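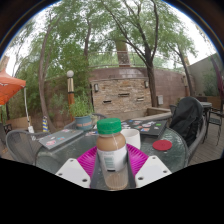
Drink bottle in the gripper, patio table, overcast.

Westard Forums > Home and Shop > Automation
Thread: Clearing a table. Are we there yet? (I say no)
Started 2021-10-26

mesh_chair
Joined: February
Posts: 853

Every few months somebody in this section posts a clip of an arm folding a towel and says we'll all have one in the kitchen in two years. I've been reading that since before I had gray hair. So let me put up one boring chore and people can tell me which machine they'd trust with it.

Clear the patio table. There's the small bottle with the milky brown stuff in it, a white cup, a plate, a coaster, two laptops. Bottle goes to the trash or the fridge depending. Cup and plate to the sink. Coaster stays. Laptops do not go in the sink.

I will grant you the bottle. Two flat fingers, straight sides, a cap on top, fine. Gripping a bottle was solved a long time ago and I'm tired of seeing it treated as news. What I want to know about is everything after the bottle.

torquewrench_al
Posts: 2204

I run a packing line in Gisemthorpe and we have two arms on it. They're good. They pick the same carton from the same spot all shift, and if a carton shows up turned sideways they stop and a light comes on and one of us walks over. That's with a floor we painted and lights we picked.

A glass tabletop outside would finish them. Glass is murder on depth cameras. Half the time the sensor thinks the table is a hole and the other half it thinks the table is whatever is under it.

pennylane_k
Posts: 61

Isn't that kind of a solved thing though? My nephew's school team had a robot that could find cups on a clear shelf. They trained it on pictures and it didn't use depth at all. It was slow but it found them!

torquewrench_al
Posts: 2204

Found them how many times out of how many, on how many different shelves? I'm not trying to be rude. Every demo I've gone to see in person had tape marks on the table.

Zeng
Posts: 418

I'll take the other side because somebody should. Al, your line arms are old school, they replay points. What's changed is that people now carry the gripper around by hand, do the job themselves with it, and train from that. You get real patios with real light and real clutter and no tape marks. A person squeezing a bottle between two plates on a table like that one is already doing the job under the machine's handicap. If a person can clear the table with two stiff fingers then the fingers aren't the problem and it's down to software, and software gets better.

mesh_chair
Posts: 853

"If a person can do it with two stiff fingers" is carrying a lot of weight there. The person has a brain, a back, knees, and has cleared tables before. You could hand me barbecue tongs and I'd get the table cleared. Doesn't mean the tongs are nearly there.

Zeng
Posts: 418

It does mean the tongs are good enough, which was my whole point. People used to say you needed a five-finger hand for housework. You don't.

grout_and_about
Posts: 139

Try the plate. It's one of those with the ridges running out from the middle and it's sitting flat on glass. With my own fingers I slide a plate like that to the edge of the table and get my thumb under. Two flat fingers coming down from above have nothing to hold. You'd have to pinch the rim, and then the plate hangs off one side and anything on it goes on the deck.

And in this case the bottle is right there with the plate, so the order matters too. Move the plate first and you've knocked the drink over next to two laptops.

Zeng
Posts: 418

Slide to the edge and pinch is a learned move, I've seen it done.

grout_and_about
Posts: 139

Seen it done or seen the clip?

Zeng
Posts: 418

Clip. Fair.

orvokki_p
Posts: 17

Orvokki Peltonen here, I clean for a living, mostly rentals up in Ullmont, so this is my actual job you're all talking about. A few things from that side.

Picking up is the small part. I can clear a table like that in the time it takes to say so. What takes the time is deciding. Does somebody want the rest of that coffee? Is the jacket on the chair left behind or is the guest coming back for it? I get it wrong now and then, and when I do I get a phone call. I threw out half a bottle of something once that turned out to be homemade salad dressing and heard about it for a week.

Then the wiping. A glass top shows everything. You wipe it, you get down low and look across it, you wipe it again. Is there a machine that looks across the glass? I would buy that one.

I'm not worried about my job. I am a bit worried about some owner reading an article and deciding to pay me less.

pennylane_k
Posts: 61

The salad dressing, oh no. But that last part is a really good point and I hadn't thought about it at all.

torquewrench_al
Posts: 2204

Same thing at our place. Arms went in and the first talk was about cutting a person from the line. We ended up with the same people plus a guy who comes out to service the arms. He bills 80 an hour and he's booked two weeks out.

hexkey_dan
Posts: 77

Contrary opinion, I've got a robot vac and a robot mower and I like them both. Neither is smart. They took two chores off my list anyway. You guys keep moving the line, first it was "can't pick up a bottle" and now it's "can't judge whether I'm finished with my coffee." My wife can't judge that either.

mesh_chair
Posts: 853

Dan, I have the vac too. I also pick up the floor before I run it, move the chairs, and pull sock lint out of the brush afterward. So I do three chores to get out of one. If you time it honestly, count the getting ready.

And I never said can't pick up a bottle. First post, I gave everybody the bottle.

hexkey_dan
Posts: 77

I don't move chairs. Mine just bumps them.

grout_and_about
Posts: 139

On a patio like that, mesh chairs all around the table, I'd like to know how the thing even gets in. Person turns sideways. A base on wheels with an arm on it does not turn sideways. Plus a deck along one side, and deck boards are no fun for little wheels.

Zeng
Posts: 418

OK, so what would convince you? Serious ask. Name a test and I'll stop posting clips until something passes it.

mesh_chair
Posts: 853

A patio it has never been on. Bottle, cup, plate, in whatever order it likes. Laptops left alone, coaster left alone. No one standing by with a remote, and the whole run shown at normal speed with no cuts. Do that on different days with different junk on the table and tell me about the days it failed as well. I'll let it off the wiping.

orvokki_p
Posts: 17

I would not let it off the wiping.

torquewrench_al
Posts: 2204

Add rain starting halfway through.

Zeng
Posts: 418

No rain. I'll agree to the rest - but I want sped-up video allowed if the real time is printed on it.

mesh_chair
Posts: 853

No. Slow is part of the answer. If it takes most of an afternoon to carry in a cup I want to sit through it.

hexkey_dan
Posts: 77

Does anybody know a fix for a mower that keeps losing its dock? Or should I start a new thread

pennylane_k
Posts: 61

New thread probably! But try cleaning the contacts first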